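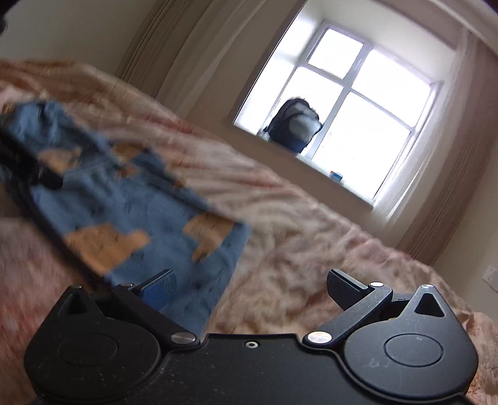

Slide 1. Gripper over the bed, fingers open, one blue pad showing.

Leave this up while people sit down. Don't read the title out.

Hi, thanks, talk is "Two fingers, one pad: a month of bad grasps at Pevari." Keep hello short, we start late, hard stop for coffee.

What I want from the room: go home and check your own pads. If they remember that and nothing else, fine.

SLIDE 2, what we run
Hand-held grippers, two fingers, camera up top. Person does a chore, we log finger opening plus video, policy trains on it. Bedrooms mostly, cloth mostly. Folding, moving stuff off beds, straightening bedspreads. Most of you do some version of this so go quick.
Two sites. Heltgate = flats. Peltotdale = the house. Same build at both, same firmware, same checklist (checklist comes back later, it does not come out well)

SLIDE 3, the fault
March. Heltgate numbers fine. Peltotdale cloth grasps start dropping. Slow, not a cliff. Cloth gets pinched, lifts, slides out one side. Always the same side, which we should of caught and did not.
Play the clip. If clip won't play, don't fight it, just wave hands. Cloth rotates as it slips, that's the tell, one finger is holding and the other is only pushing.

SLIDE 4, what we blamed
In order:
- lighting. Windows behind the bed, exposure all over the place. Spent most of a week on this. Real problem, wrong problem.
- motion blur. People moving too fast. Told everybody to slow down, now all the demos are slow and still drop cloth. Thanks us.
- the bedspread. Fluffy fabric, bad depth. Swapped it, no change.
- the model. Of course. Retrained, same thing
Pause here, usually gets a laugh

SLIDE 5, what it was
Grip pad. The textured one on the right finger had let go of its backing and come off on one unit. Bare contact face underneath is dark and so is the rest of the finger, so it reads as normal in the wrist view. You look straight at it all day and don't see it.
Pad turned up later down the side of a mattress. Don't do the mattress story unless there's time.
Adhesive is from Cruickshank, and to be fair to them it was our prep. We wiped the face and stuck the pad on too soon. Their sheet says let it dry. We had the sheet.

SLIDE 6, damage
2,000 demos recorded on that unit before anyone pulled it. Not all bad. The early ones have both pads. We couldn't say exactly when it came off, becuase nothing in the log records it.
Went back through wrist video by hand. Demo 30 of one batch, pad there. Demo 31, camera blurred, can't tell. Next clear look, gone. So that batch has a clean edge, others don't. Threw out anything we couldn't prove.
Somebody always asks if the bad ones are useful as failure data. Maybe! We kept them in a separate bucket. No result yet, don't promise one.

SLIDE 7, the safety bit
SLOW DOWN HERE
Lost pad is a data problem on a hand-held. On the arm it's something else. Same fingers go on the arm. With a pad missing the fingers close further than the controller expects, and bare tip is a hard edge. We had the arm squeeze, slip, and snap shut on nothing with a person reaching in to fix the cloth. Missed the hand. Wrote it up as a near miss, stopped the arm at both sites same afternoon.
Say it plainly: the force limit did not help. It was set for a padded finger. Nobody had redone it.

SLIDE 8, what we changed
Checklist used to say "inspect gripper." Everyone ticked it. Now says: touch left pad, touch right pad, tug both. Takes seconds.
Close-to-zero reading at start of each session. Missing pad shows up as extra travel, session won't start. This one is the real fix.
Bright pads both sides, no dark spares in the drawer. A dark pad on a dark finger is asking for it
Arm: nobody reaches in unless it's stopped. Was already the rule. Now there's a switch.
Scratches on the body, dust, scuffs, we don't care, leave em. Pins get checked with the pads, we've not had one work loose but same idea.

SLIDE 9, still open
Half-peeled pad. Zero reading looks ok, grip is bad. Don't have an answer, ask the room.
Also old data from before March, did this happen before and we missed it? Checking. Slow going.

Questions. Repeat them into the mic, last time I forgot.
If asked for the zero check script: yes will share, needs cleanup first. Leave slide 8 up, not the thank you slide.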